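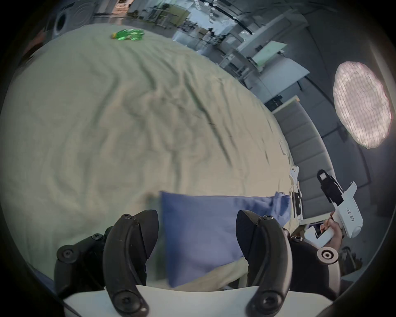
Ticket 1385
Projekt: Pistum, Teilaufgabe Bett herrichten
Komponente: Greifplanung weiche Objekte
Priorität: mittel
Status: in Bearbeitung
Eröffnet: 13. Juni 2020

Fehlerbild
Beim Aufnehmen des Kissens vom Bett schließt der Greifer, die Steuerung meldet "Objekt gegriffen", beim Anheben bleibt das Kissen liegen. In den Protokollen sind zwei Varianten zu unterscheiden:
a) Die Finger fassen nur den Bezug. Der Stoff gleitet beim Heben zwischen den Spitzen heraus.
b) Die Finger fassen Bezug und Laken zusammen. Das Laken wird mit angehoben, danach bricht der Kraftwächter ab.

Häufigkeit
30 Versuche, davon 8 vom Typ a und 4 vom Typ b. Die übrigen Versuche verliefen bis zum Ablegen ohne Meldung. Die Ablage selbst wurde nicht bewertet.

Umgebung
Großes Bett mit cremefarbenem, stark faltigem Laken, blaues weiches Kissen. Greifer mit zwei gebogenen schwarzen Fingern, Spitzen nach innen. Planung auf dem Zweig Drorlow, Greifdatenbank Issahaku in der aktuellen Fassung.

Reproduktion
1. Kissen mit gestauchter Ecke auf das Laken legen. Laken nicht glattziehen.
2. Greifer mittig über das Kissen fahren, Finger offen.
3. Automatische Griffpunktwahl starten.
4. Schließen, anheben, Protokoll sichern.
Bei glattem Laken und aufgeschütteltem Kissen tritt Typ b nicht auf. Typ a tritt auch dort auf, aber seltener.

Verlauf

Eintrag 1, Planung
Griffpunktwahl geprüft. Die Bewertung bevorzugt hohe Krümmung, weil dort eine Kante vermutet wird. Beim zerknitterten Kissen liegt die höchste Krümmung an der umgeschlagenen Ecke, also genau dort, wo kaum Füllung im Griff ist. Erklärt Typ a. Ein Parameterfehler liegt nicht vor, die Bewertung wurde für starre Teile ausgelegt und arbeitet wie vorgesehen.

Eintrag 2, Planung
Versuchsweise Krümmungsgewicht halbiert. Griffpunkte wandern zur Kissenmitte. Dort reicht die Öffnungsweite nicht für die ganze Kissendicke, die Finger drücken das Material nach unten und schließen über einer Stofffalte. Keine Verbesserung. Änderung zurückgenommen.

Eintrag 3, Wahrnehmung
Typ b nachgestellt. Die Segmentierung trennt Blau und Creme sauber. Das Problem liegt in der Tiefe: Eine Lakenfalte unmittelbar neben dem Kissen liegt auf gleicher Höhe wie dessen Rand und gerät beim Schließen zwischen die Spitzen. Aus der Farbmaske ist das nicht ablesbar. Vorschlag: Faltenverlauf im Laken schätzen und Annäherung quer zu den Falten sperren, wenn die Eindringtiefe unter den Kissenrand reicht.

Eintrag 4, Wahrnehmung
Nebenbefund: Auf dem Laken liegt im Aufbau zusätzlich ein zerknülltes hellgrünes, glänzendes Teil, möglicherweise Tüte oder Verpackung. Für die Teilaufgabe ist nicht festgelegt, ob Fremdteile vor dem Kissen abzuräumen sind oder ignoriert werden. Wegen der Reflexe ist mit lückenhaften Tiefenwerten zu rechnen. Als eigenes Ticket anlegen, nicht hier behandeln. Der Abstand zum Kissen ist groß genug, Einfluss auf Typ a und b ausgeschlossen.

Eintrag 5, Steuerung
Zur Meldung "Objekt gegriffen": Ausgelöst wird sie, sobald die Finger vor der Endlage stehen bleiben. Zwei Lagen Stoff genügen dafür. Die Meldung sagt nichts darüber, ob das Kissen gehalten wird. Zusätzliche Prüfung eingebaut: nach kurzem Hub Last vergleichen, bei zu geringem Wert absetzen und neu greifen. Die Prüfung verhindert den Fehlgriff nicht, der Ablauf läuft aber nicht mehr mit leerem Greifer weiter.

Eintrag 6, Rückfrage Projektleitung
Anfrage von Surnora: Kann die Funktion "Bett machen" für die Vorführung im Dezember zugesagt werden?

Eintrag 7, Antwort Planung
Nein, nicht in dieser Formulierung. Stand der Teilfunktionen:
Kissen erkennen: stabil.
Kissen aufnehmen: bedingt, siehe oben.
Kissen ausgerichtet ablegen: nicht bewertet.
Laken glattziehen: nicht begonnen. Ein einzelner Greifer zieht die Falten lediglich an eine andere Stelle, es braucht einen zweiten als Gegenhalt und eine Abstimmung der Zugkräfte.
Eine Person erledigt alle Schritte nebenbei und korrigiert den Griff, ohne hinzusehen. Diese Korrektur während des Greifens fehlt uns. Zugesagt werden kann: Kissen von glattem Laken aufnehmen und in eine Kiste legen, mit Wiederholgriff.

Eintrag 8, Steuerung
Lastprüfung in Drorlow übernommen. Schwellwert vorläufig, gilt nur für das blaue Kissen. Für schwerere Füllungen neu einmessen.

Offene Punkte
- Faltenschätzung Laken, Aufwand klären (Wahrnehmung)
- Griffpunktbewertung für gefüllte Textilien getrennt von starren Teilen führen (Planung)
- Issahaku: Einträge "Kissen" und "Decke" verwenden denselben Grifftyp, trennen
- Folgeticket Fremdteile auf der Liegefläche
- Versuchsreihe mit Wiederholgriff, gleiche Ausgangslagen wie oben

Ticket bleibt offen bis zum Abschluss der Versuchsreihe. Typ b bis dahin als bekannte Einschränkung in den Versionshinweisen führen.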